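Tea storage: revised humidity limits

Gidotis has lowered the humidity limit for loose black tea in the Londumard storeroom, effective December. Bethel Tekleab logged 2183 readings over the summer, and 993 of them exceeded the old limit. Lots above 400 grams now go into sealed tins. Smaller amounts may stay in divided boxes for up to 5 weeks, lids closed between uses.

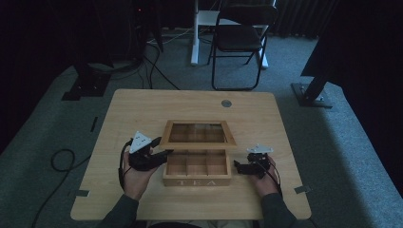 Green teas keep their current limit. Send questions to Mitiku Workneh.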